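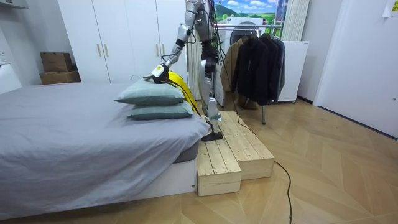 Life > Home > Slow Weekends

We use cookies to remember your preferences. Accept / Manage

The Year I Learned to Nap

I used to be terrible at naps. I'd lie down at two, wake up at five with a crease across my cheek, and then stare at the ceiling until the small hours. My grandmother could drop off in a kitchen chair and be up shelling peas before the kettle boiled, and I always figured that gift had skipped me.

Then I moved to Varcombe and met my neighbor Moushumi Hettiarachchi, who drove a night bus for 23 years and naps like a champion. She told me to set an alarm for 40 minutes, leave the curtains open and stay on top of the covers (that last part felt so wrong!). I tried it for a week and hated it. The second week I woke up before the alarm, feeling like I'd had a whole extra morning handed to me.
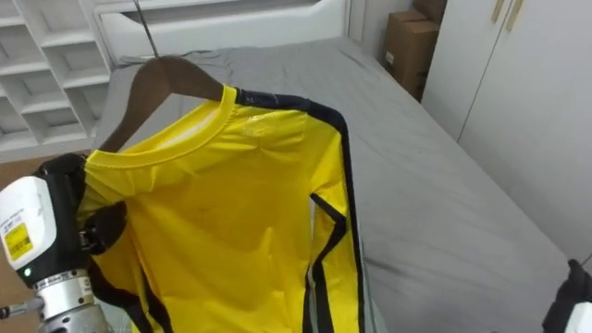
Coffee was the other thing. I'd been having my last cup at three, right when I was fading, and Moushumi just about fell off my porch laughing. Now I drink it with lunch and that's it, apart from birthdays.

I did get cocky in September. My friend Shivam Tyagi was visiting, we'd had a huge lunch, and I told him I'd shut my eyes for a minute. I woke up in the dark. He had walked the dog, eaten the leftovers and finished the crossword, all in pen, and he got two of them wrong.

These days I nap maybe three times a week, mostly when it rains. My sister still thinks it's lazy. She also calls me at nine at night to say she can't keep her eyes open, so I'm waiting for her to come around, and I've already told her about the curtains.

Related
A Porch Garden in Timimbridge
Soup for People Who Hate Chopping
Tania Dissanayake on Giving Up Her Alarm Clock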